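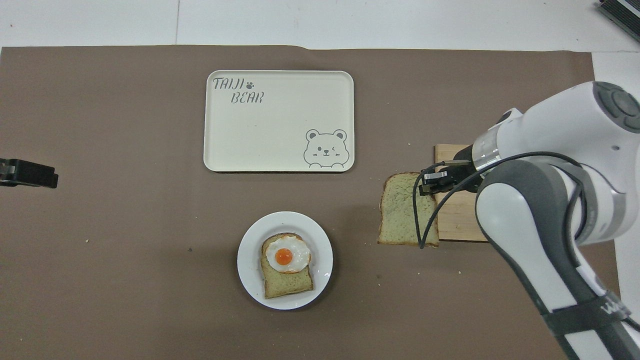
8 min read

Ragnheiður Arnardóttir maintains the planning layer at Wunia, a small company that writes control software for two-arm manipulation cells. Her part of the stack sits between perception, which says where things are, and the joint controllers, which move the arms. It is called Tumach, and its third major version was tagged in January. We spoke for most of an afternoon, mainly about what was taken out of it.

The benchmark task is a plated breakfast: bread, a fried egg, a plate, a tray and a cutting board on a table shared by two arms. Arnardóttir inherited it and has kept it.

"It's a reasonable task for a planner. Rigid things, soft things, and one thing that sits on top of another thing and isn't attached to it. If you plan the toast as a rigid body you're nearly right, and the error shows up at release."

Earlier versions of Tumach planned for both arms jointly. A single optimizer took the full configuration of the cell, fourteen joints plus two grippers, and returned one synchronized trajectory. Arnardóttir describes it as correct and unusable.

"The median solve was fine. The tail was terrible. We'd see 42 milliseconds on one call and then 1,571 on the next, with the bread moved by a centimeter. You can't build an executive on top of that. The executive has to decide whether the planner is thinking or dead, and any timeout you choose is wrong for one of the two."

The current version plans each arm separately against a shared reservation table. The workspace is divided into a coarse grid of cells, and each trajectory claims cells for intervals of time. The second arm plans around the claims of the first. If it can't find a path inside its budget, it waits, and its waiting pose is also a claim.

She is aware that this gives up optimality. "We give up a lot of it. There are motions where both arms could pass close to each other over the plate and we simply don't find them, because the grid is too coarse. I looked at a finer grid. The table lookups got slower and the plans got shorter by an amount I couldn't defend."

Priority between the arms was harder. A fixed priority starves one arm, and alternating priority produces a kind of politeness in which each arm backs off for the other and neither gets to the board. Tumach now assigns priority by what is being held. An arm with something in the gripper outranks an arm with nothing. If both are loaded, the one with the lower grasp confidence goes first.

"The reasoning is that a bad grasp gets worse with time. Bread sags. You want that arm finished."

Grasp confidence comes from Moussa, the perception package, which Wunia also maintains. Arnardóttir doesn't work on it but has opinions about its interface. Until last year Moussa published object poses as points with an orientation and nothing else. It now publishes a covariance with each pose, and the planner inflates collision shapes to match.

"A plate is easy. It's round, it has a wide rim, the estimate is tight. Bread on a pale board is less easy. The crust gives you an edge but the crumb and the wood are close in color under some lighting, and the estimate stretches along one axis. Before the covariance, we'd approach along that axis as happily as any other. Now we prefer the approach where we're sure."

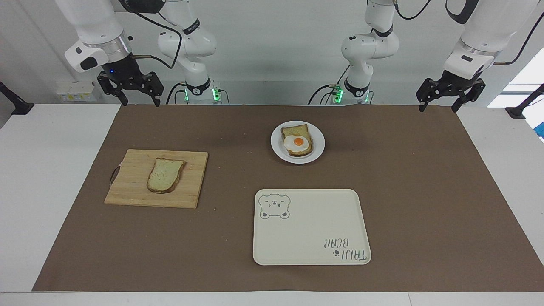

The benchmark cell, with both grippers open above the table. Tumach treats the plate and the tray as separate obstacles, each with its own margin.

The toast and egg brought about the change she considers the most useful, and it is a change to bookkeeping. The scene graph used to allow one parent per object: egg on toast, toast on plate, plate on table. Lifting the toast re-parented everything above it to the gripper in a single step. That is fine for a mug on a saucer. It says nothing about an egg that overhangs the crust, where a finger could come down on the egg instead of the bread.

"We added a support relation with a footprint. So the graph knows the egg is supported by the toast, and also knows which part of the toast is covered. The grasp sampler only gets the uncovered part. It's maybe two hundred lines. It removed more failures than the optimizer work did, and I spent a year on the optimizer work."

I asked what the failures looked like in the logs. She said they mostly looked like success, and that this was the problem. The gripper closed, the force threshold was met, the executive moved on. Only a later perception update disagreed, and by then the planner had already committed the next motion.

The answer was a replay tool, Bisico, which records every message crossing the planner boundary and can run the planner again offline from any timestamp. The regression suite is now 476 recorded scenes. A pull request that changes planner output in any of them has to say so, with the difference attached.

"Changes are allowed. Silent changes aren't. People find this annoying in the first week - I found it annoying and I wrote it."

Bisico also forced the planner to become deterministic. Random seeds are logged, thread counts are pinned, and the clock is injected as an input. One source of drift took her most of a month to locate: a hash map iterated in a different order on different machines, which changed the order in which grasps were tried, which in turn changed the first one that passed.

"I replaced it with a sorted vector. It's slower on paper. I have never been able to measure it."

Asked about learned policies, she was brief. Wunia runs them for some contact phases, and Tumach hands over control within a bounded region and takes it back afterward. The policy gets a volume and a deadline. If the arm leaves the volume, the planner stops it.

"I don't need to know what's inside. I need to know where it can be and for how long. That's the same contract I have with the other arm."

Cables are still outside the model. The planner knows the links, the grippers and whatever is in them, but a loop of cable near the wrist isn't represented, and she handles it with a padded capsule and a limit on wrist rotation. She has tried simulating the loop and dropped it. The next release will let the padding vary with wrist angle, which she expects to recover some of the reach lost to the capsule. After that she wants to return to the grid, with cells that are finer over the board and coarse everywhere else. A branch exists. It passes all but 4 of the recorded scenes, and she has not yet worked out why those fail.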